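Voltei do dia aberto da Zultau com um caderno cheio e menos certezas do que levava. O convite prometia "o fim do código sequencial", e foi isso que me fez sair de casa. Já ouvi a frase noutras empresas, quase sempre antes de um café e de um formulário de contacto.

A manhã foi toda do Flandix, a biblioteca de paralelismo da casa. A ideia é simples: anotam-se os ciclos, o compilador decide o que pode correr em simultâneo e o programador vai à vida dele. Na demonstração, um filtro de imagem passou a correr em 4 núcleos e acabou muito mais depressa. Bonito. Só que um filtro de imagem paraleliza-se quase sozinho, e perguntei se tinham alguma coisa com estado partilhado. Tinham, "mas não preparada para hoje".

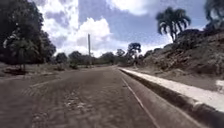
Insisti à hora do almoço, com a equipa de suporte, que costuma ser mais franca do que a de produto. Admitiram que os bloqueios mútuos continuam a aparecer e que o depurador ainda não mostra em que tarefa se está parado. Há 237 pedidos abertos no rastreador interno, número que estava projetado na parede da sala e que ninguém se deu ao trabalho de esconder. Ponto a favor deles, confesso.

## O Bassi, ou a interface que veio depois

À tarde mostraram o Bassi, o editor gráfico que assenta por cima do Flandix. Arrastam-se caixas, ligam-se setas e sai código. Com 10 caixas percebe-se tudo. Pedi para abrirem um projeto a sério e apareceu um novelo com 700 nós, que demorou a desenhar e que o próprio apresentador percorreu à procura do ponto de entrada. 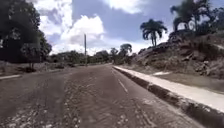

Também não gostei do formato dos ficheiros. É binário, o que torna a revisão de alterações um exercício de fé — e quem trabalha em equipa vai sentir isso na primeira semana. Falaram de uma exportação em texto para dezembro. Tomei nota do mês, sem grande esperança.

A Curkelard, parceira de integração, fechou o programa com uma sessão sobre migração de código antigo. Foi a melhor parte do dia: poucos diapositivos, erros à vista e uma lista de casos em que desaconselham a mudança.
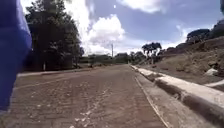 *Estrada de pavimento avermelhado, com a valeta de betão à direita.*

Vou experimentar o Flandix num projeto pequeno, com testes à volta. O Bassi fica para quando eu conseguir ler um diff.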